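분류: 데이터 카드 > 가계 기록 > 교구부 전사

# Gerketti 성씨 색인 데이터 카드

이민 가계 조사를 위해 정리한 성씨 표기 색인
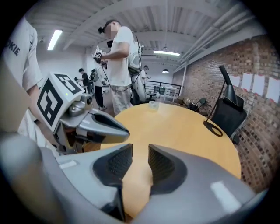

그립퍼 세 대와 흰 반팔 티셔츠를 입은 사람

## 개요

Gerketti 색인은 Bisten과 Ikmont 두 교구의 세례부, 혼인부, 매장부에서 성씨가 적힌 항목을 뽑아 표로 만든 자료다. 같은 집안의 성이 기록자에 따라 다르게 적힌 경우를 한 묶음으로 찾을 수 있게 하는 것이 목적이다. 원부의 전문 전사본은 들어 있지 않다.

전사는 Soledad Marchetti가 맡았고, 표기 묶음과 검수는 Dexter Castellanos가 맡았다. 현재 판은 4월에 고친 것이다.

## 수록 범위

- 원부 36권. 그중 2권은 매장부이며 나머지는 세례부와 혼인부다.
- 대표 성씨 거의 200개
- Lyons로 옮겨 간 집안은 이주 뒤의 기록을 싣지 않고 비고란에 이주 사실만 적었다.

Ikmont 혼인부에는 물에 젖어 읽을 수 없는 장이 있다. 이 부분은 추정해서 채우지 않고 `판독불가`로 남겼다.

## 파일

- `surnames.csv`: 대표 성씨와 이형 표기
- `entries.csv`: 원부 항목별 색인
- `sources.csv`: 원부 목록과 보존 상태

모든 파일은 UTF-8이며 구분자는 쉼표다. 비고란에 쉼표가 들어가면 큰따옴표로 묶었다.

## 주요 항목

- `surname_std`: 대표 성씨. 묶음 안에서 가장 자주 나오는 표기를 썼다.
- `surname_raw`: 원부에 적힌 그대로의 표기. 철자 오류도 고치지 않았다.
- `given_name`: 이름. 약자는 풀지 않았다.
- `event`: 세례, 혼인, 매장 중 하나
- `parish`: Bisten 또는 Ikmont
- `source_id`: `sources.csv`의 원부 번호
- `confidence`: 판독 신뢰도. 1이 가장 낮고 3이 가장 높다.
- `note`: 비고

## 표기 묶음 기준

발음이 비슷하다는 것만으로는 묶지 않았다. 부모 이름, 배우자 이름, 거주지 가운데 둘 이상이 맞을 때 같은 성씨의 이형으로 보았다. 끝모음만 다른 표기는 대부분 이 기준으로 정리되었지만, 첫 글자가 G와 C로 갈리는 집안은 판단이 어려워 따로 둔 것이 많다. 검색할 때 두 글자를 모두 확인하기 바란다.

혼인한 여성은 혼인 전 성으로 색인했다. 매장부에 남편 성만 적혀 있으면 그 성을 `surname_raw`에 넣고 비고에 `부성`이라고 표시했다. 혼인부에서 같은 사람임이 확인된 경우에만 `surname_std`를 혼인 전 성으로 바꾸었다.

## 알려진 문제

Bisten 세례부 앞부분은 대부모의 성이 아이의 성과 같은 줄에 적혀 있어 둘이 뒤바뀐 항목이 있을 수 있다. 신뢰도 1인 항목은 원부를 보지 않고 가계도에 옮기지 않는 것이 좋다. 쌍둥이는 각각 한 줄로 넣었으므로 중복으로 보고 지우지 않아야 한다.

나이는 싣지 않았다. 매장부의 나이가 세례부와 맞지 않는 일이 잦아, 출생 연도를 거꾸로 계산하는 데 쓰기 어렵다고 보았다.

## 이용과 정정

개인 연구와 비영리 출판에 자유롭게 쓸 수 있다. 인용할 때는 색인 이름과 `source_id`를 함께 적는다. 정정 요청에는 원부 번호, 현재 표기, 제안하는 표기를 적고, 다른 기록을 근거로 삼았다면 그 출처도 덧붙인다. 받아들인 정정은 다음 판의 `note`에 반영한다.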